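Trash Bag Tips From People Who Have Hung 3670 of Them

Filed under: Kitchen, Small Bins, Things You Thought You Knew

Most bin-bag advice comes from somebody who has changed a bag once that week and feels good about it. The tips on this page come from a study at Ditard, where Hedvig Lindqvist and Roald Nordin have spent the better part of a year on the question of how a two-armed robot should put a bag in a bucket. They logged 3670 attempts. I have read all 10 pages of their write-up so you can go on with your life, and I am sorry to report that it changed how I do my own kitchen.

Keep the next bag on the wall

The setup is a small white adhesive hook on the wall, a black bag looped over it by its gathered top, and a round bucket on the floor right underneath. Lindqvist calls this "staging." My grandmother called it "hanging it up." Either way, steal it. A bag on a hook is at hand height, it has a top and a bottom, and you don't need to fish it out of a drawer full of other bags that want to come too.
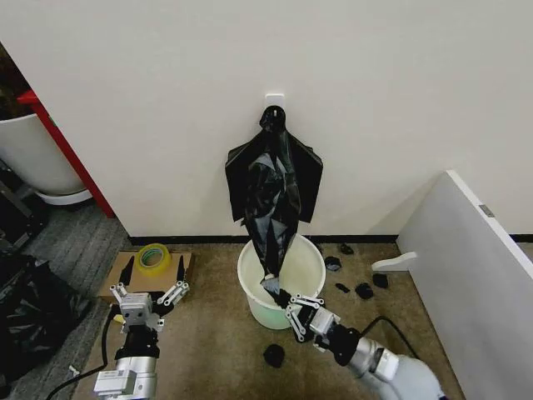 The right gripper has the tail of the bag at the bucket rim. The left one is open.

The write-up compares two ways of starting: bag picked up from a heap, and bag taken from the hook. From the heap, the robot often grabbed two layers, or two bags, or the carpet. From the hook it did far better, and the gap was the biggest result in the study, bigger than anything they got from changing the software. I find this very comforting. Months of clever code, and the thing that helped was a hook.

Tips for the hook itself:

Wipe the wall with rubbing alcohol and let it dry before you stick anything to it.
Press the hook for a full minute, then leave it alone overnight. I know. Leave it alone.
Gather the top of the bag loosely. A hard knot has to be picked apart later, usually by you, usually holding coffee grounds.
Hang it so the bottom ends a little above the floor. A short bin wants a short bag.

Work from the tail

This one surprised me. I have always opened the top of a bag first and then punched my fist down into it like a man stuffing a turkey. Nordin tried teaching the robot the same thing and it was a disaster, mostly of static. What worked better was to take the lower end first and bring it down into the bucket while the hook still held the top. Once the tail touches the bottom of the bin, you lift the top off the hook and spread it over the rim.

Try it at home. It feels backward for 2 or 3 bags and then it feels normal. It also gets some air out from under the plastic, so the bag doesn't puff back up at you like bread dough.

Mind the back of the rim

If a bag is going to slide in, it slides in from the side you can't see. The Ditard people marked 388 attempts as "rim loss," their term for a bag that looked fine from the front and had already let go at the back. Reach over to the far side first, fold the plastic down there, then do the front. The front is easy. You're standing at it.

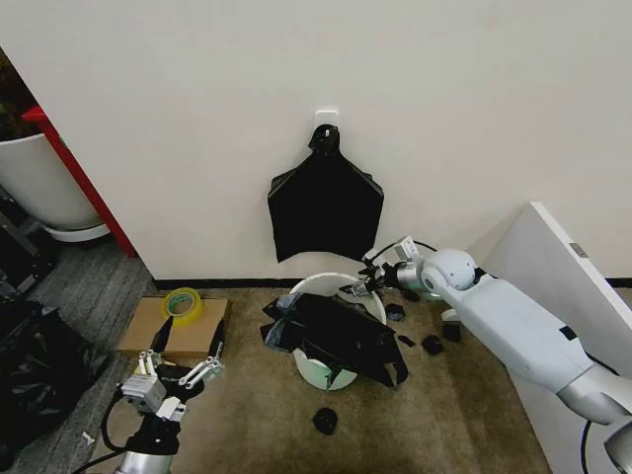 Gripper over the rear rim, one bag bunched on the bucket and another on the hook.

A few more notes on rims:

A thick rolled rim gives a fold something to sit under. If yours is thin and straight, use a wide rubber band.
Leave a hand's width of overhang all the way round. More than that and it catches on your shoe.
If the bag is much too big, twist the extra at one side and tuck the twist under. Please don't tape it. You will have to untape it.

Pick up the scraps

Thin bags tear, and the torn bits end up on the floor. On carpet they are easy to ignore and they get into the vacuum brush, where they wind themselves around the roller and stay until spring. A damp rubber glove dragged across the pile gathers them nicely. For hard floors, a strip of packing tape, sticky side out around your palm, does the job in one pass.

The write-up has a whole paragraph on tearing. Slower pulls tore less, up to a point, and past that point the bag just got stretched and sulky. Their advice is a steady pull with a wide pinch — thumb against two fingers, not fingernails. Fingernails are how I have ruined every bag I ever bought.

What they haven't solved

Tying a full bag. The next round of trials starts in January, and Lindqvist describes the early attempts as "not for publication." Drawstring bags are also on hold. I asked Nordin which kind he uses at home and he said his kitchen bin doesn't have a liner. He rinses it in the yard.

Next on this page: getting the smell out of a bucket with baking soda, and when to just buy another bucket.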